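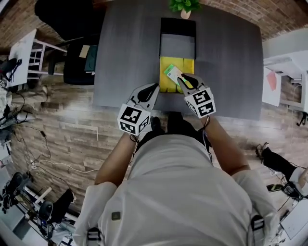

At the big grey table, light grey shirt

Tue 20 October

Rain since the morning and I missed the first bus to Clikotbridge, so I walked to the second stop and arrived with wet shoes. I bought bread, onions and a small piece of cheese which was too expensive. The woman in the shop corrected my "how much costs" very kindly and I thanked her, but afterwards I was repeating it in my head all the way home.

In the evening I had the language class. We were only 6, many people have a cold now. Liliana Cocco gave us a text about a lighthouse and asked us to tell it again with our own words. I knew the story but I lost the word for "stairs" – stairs! – a word I have known since school. Lucero Ticona whispered it to me. After the class she lent me her grammar book, the old one with the green cover, and I promised to give it back before she travels to Hirkia.

I have decided to write 25 lines every evening in English, also when I am tired. In June I wrote almost nothing and I can see it in my mistakes. The articles are still the worst. I put "the" where it is not needed and then I take away the good ones.

My mother called at nine. The apple tree lost a branch in the wind and my uncle wants to cut the whole tree, she does not agree and they are not speaking at dinner. I told her to wait until spring. She asked if I eat well and I said yes, then I made soup with the onions, so it would be true.

Tomorrow: post office before it closes, pay Mr Kettler for the heating, dry the shoes with newspaper. Read pages 25 to 30 of the green book.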